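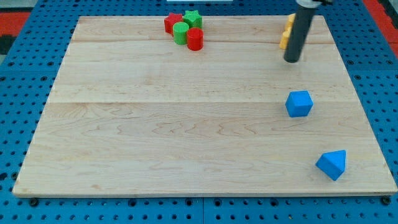 Review: the Inen pegboard table and block set, after one school year in our robotics club

I help to run a robotics club for students from 14 to 18 in Waltport. We meet in the afternoon, from four o'clock, in a room which we share with the gymnastics people. Last September we bought the blue pegboard table from Inen together with their set of colored blocks. I promised on the club page to write how it goes, and now I have used it long enough to have an opinion.

First the price, as everyone asks it. The table was 300 dollars and the blocks were sold separately. We could not find a cheaper table with holes everywhere, only ones with holes along the border. For a club of our size it was a big purchase, and we sold many cakes for it.

What we do with it

Our main project this year is the pushing task for the student competition in Drenthorpe. The arm has no gripper, only a straight dark rod with a rounded tip, and it must push the blocks on a flat board to the place that the judges call out. It can be "red star next to green cylinder" or "all yellow ones to the far side." The students write the program that decides where the tip goes down and in which direction it moves. It looks simple when a person does it with a finger. For the program it is hard, mostly with the star and with the triangular prism, which turn away when you push them a little beside the middle.

The table

The holes are the reason to buy it. You can bolt the board, the arm and the lamp where you want, and next week put them back in the same holes. Before this we used tape on a normal desk, and every meeting started with measuring again. Now one of the younger students keeps a paper with the hole numbers and we are ready in 7 minutes.

The panels are straight and the color has not come off, also not where the bolts are often moved. Where two panels meet there is a seam. On our table it is well closed, but a ruler laid over it shows a small step, so I advise to put nothing that must be exactly level directly over it without some board between.

I have two complaints. The table is heavy, and the legs come without wheels. Four of us carry it to the wall when the gymnastics group comes. Also the small screws for the terminals fall through the holes! We lost many of them before we put an old bedsheet under the table. A simple tray below would solve this, and I think Inen should sell one.

The board on top

The kit has no work surface for the blocks, and on the bare pegboard the corners catch in the holes. So we made our own from pale wood, three wide planks glued together. It has a beautiful wavy grain, maybe too beautiful, as I will explain.

Our first gluing was not good. One of the seams was high enough to stop a cube. The students sanded it for two meetings and now the blocks go over it, though you can still see the line clearly. If you make one, please take more clamps than you think you need.

The grain made another problem. The program finds the blocks by color and shape, and in the beginning it sometimes believed that a dark streak in the wood was the shadow of a block. One student collected 1735 pictures of the board and the blocks to correct this. After that, the false blocks became rare, but with a plain painted board we would have saved a month. The other team at our school uses white painted board and has no such trouble. Ours is nicer to look at, and I admit that I voted for it.

The blocks

The colors are strong and the surface is matte, which is important because shiny blocks give white spots under the lamp. There are stars, cylinders, cubes and prisms in red, green, yellow and blue. The size is good for pushing. The cylinders stand well if the tip stays low. If the tip is too high they fall, and then they roll, and somebody must go under the table.

My one wish is for a different blue. The blue blocks are only a little darker than the blue table, and near the edge of the board our program had trouble to say where the block ends. We solved it by looking only inside the board. A beginner group may need some time before they understand why only blue gives errors.

We ordered one extra star from Inen after ours got a broken point. It came quickly and had the same color as the old one. With the blocks from Dinu, which we used the year before, the second bag was of another red, and all our color values were wrong.

How it works in practice

In the spring we wrote down the result of every practice run. In 119 runs the arm reached the goal more often than not, and most of the bad ones were with the star. I do not blame the blocks for this. The star is difficult, and the students learned more from it than from all the others together – they had to think about where the middle of a shape is and what friction does.

Would I buy it again? The table yes, also for this price. The blocks yes, but I would ask first if they have another blue. For a club with younger children I would start with cubes only and keep the stars in the box until after the winter break.

If somebody wants our drawing for the wooden board, write to the club address and I will send it. The measures are in inches.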